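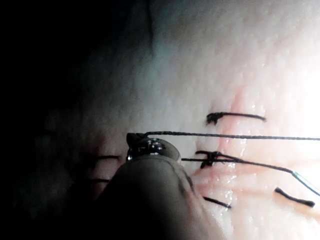 Section 6. Setting Up and Caring for the Suture Practice Pad

6.1 Before first use

The Plellow practice pad is supplied sealed in a tray with a clear lid. It is intended for classroom and home practice of hand suturing and must not be used for any clinical purpose. Keep the lid, as it is needed for storage.

1. Place the tray on a level surface at elbow height.
2. Peel back the seal from the corner marked with an arrow. Do not cut the seal with a blade.
3. Lift the pad out with both hands and rinse it under cool running water.
4. Lay the pad on the base with the smooth side down. The textured side must face the user.
5. Press each corner until the base grips the pad.

NOTE: A light film on the surface of a new pad is normal. It is a food-grade oil applied at the factory and will lessen with use.

6.2 Making a practice incision

1. Mark the line with the washable pen provided.
2. Hold the scalpel as instructed by the course leader and cut through the top layer only. The second layer is a deeper pink and serves as a guide to depth.
3. Leave a margin of one finger's width between the end of the incision and the edge of the pad.
4. Return the scalpel to its holder before picking up the needle.

CAUTION: Scalpels and needles supplied with the kit are sharp. Users under 18 must be supervised at all times.

Diagonal incisions are permitted. They place more strain on the corners of the pad, and the base should be checked between exercises.

6.3 Placing and removing stitches

Dark thread is recommended for beginners, as it is easier to see against the pad. When tightening a knot, draw the thread level with the surface. Pulling upward may tear the top layer.

To remove stitches, cut each one close to the knot and withdraw it with forceps. Do not pull several stitches out together. Place used needles in the sharps container and thread ends in general waste.

6.4 Cleaning and storage

1. Wash the pad with mild soap and cool water.
2. Pat dry with a lint-free cloth. Do not use paper towels.
3. Dust lightly with cornstarch if the surface remains sticky.
4. Store flat in the tray, lid closed, away from direct sunlight.

CAUTION: Do not use alcohol, bleach or acetone. These will harden the pad and void the warranty.

6.5 Replacement

Replace the pad when the top layer lifts away from the layer beneath or when a closed incision no longer holds. Order replacements under part number 3068. Questions about this section may be sent to Bethel Demissie, Product Support, Plellow.

Section revised 26/05/2025.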